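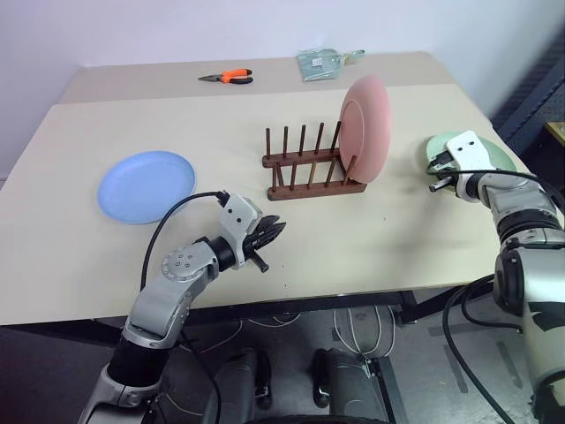 How many times do you need to show a robot arm a job before it picks it up?
Plan on 40 good goes for something simple like putting plates in a rack, and be ready to do more if the plates differ in size.

Home > Tips > Workshop > Teaching by hand

I used to rush my first few runs (we all do!) and then wonder why the arm dithered over every plate. These days I drive it slowly with the hand controls, pause a moment before closing the fingers, and take the plate by its rim. If I fumble one I bin that run and start afresh, however nearly right it looked.

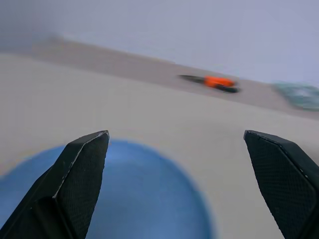 Shift the plates a little between runs as well, a few inches this way or that, and turn the rack now and then, or the arm will only ever learn the one spot. Rukhsana Virk at Flurnley taught me to stop after 7 runs and have a cup of tea, and my steering is much the better for it. She has over 200 runs saved from February alone, all named by plate and slot, and I do wish I'd been half so tidy with mine when I began.

Keep your elbows on the bench while you steer, too. It steadies the wrists wonderfully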